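To: Waslow Orchard Share list
Date: 3/10/20
Subject: Re: Are the white tables the place to judge fruit?

Quoting the earlier message:

> I still say we should sort on the white tables at Whitcombe. Color shows up
> better against white, bruises are easy to spot, and it wipes clean. We had
> 273 pieces of fruit left over from the January delivery and I'd have gone
> through them in half the time with a decent pale surface. The Vanda sheet
> says the same thing. Can we agree on it and move on?

I'm not ready to move on. The Vanda sheet says a lot of things, and I have yet to see one that was tested by anybody who doesn't sell tables.

Take the color business first. A plain white top is supposed to show a fruit as it is. Look at the tabletop in this one, though. It goes a little blue on the left and a warmer gray on the right. So which end is the true color? If I put the same fruit at both ends I'd expect two different grades out of two honest people.

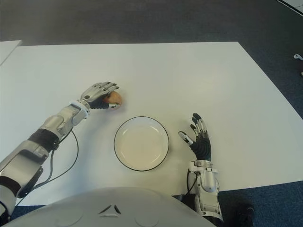 Round orange-brown item on the big white table, partly covered.

I couldn't swear to what that is, by the way. Could be fruit, could be a bread roll. So much for everything being obvious against white.

Up close I'll give you more. The streaks on a Fuji type come through fine, and so does the darker blush at the upper left. But there is a bright shine on the skin along one side, and a shine like that is just where I'd miss a soft spot. The bottom of the apple sits in its own shadow as well. You'd have to turn every one of them, same as we do now on the old green cloth.
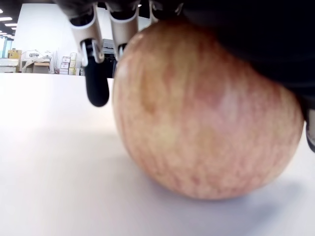

Pale apple with pinkish-red streaks, on the white top.

As for wiping clean, sure, a smooth top wipes. A smooth top also lets round things roll. The Esis trays have a lip – the tables as far as I know don't – and I have picked enough apples off the floor at Whitcombe to care about that.

Then there's glare. Stand over a surface this bright for 291 apples and tell me your eyes are still good for the last box. I gave up after 5 boxes last time and went to sit outside.
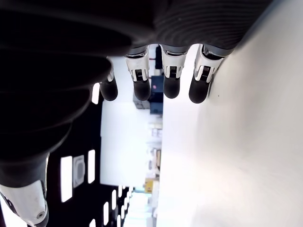
The white surface again, at right. Very bright, hardly a mark to rest your eyes on.

I'm willing to be shown wrong. Do 9 boxes on white and 9 on the cloth, same sorter, same hour, and write down what gets missed. Until then I'd keep the cloth, and I'd like the Vanda sheet taken off the wall.

Also, whoever has the key to the Esis tray cupboard, please put it back on the hook.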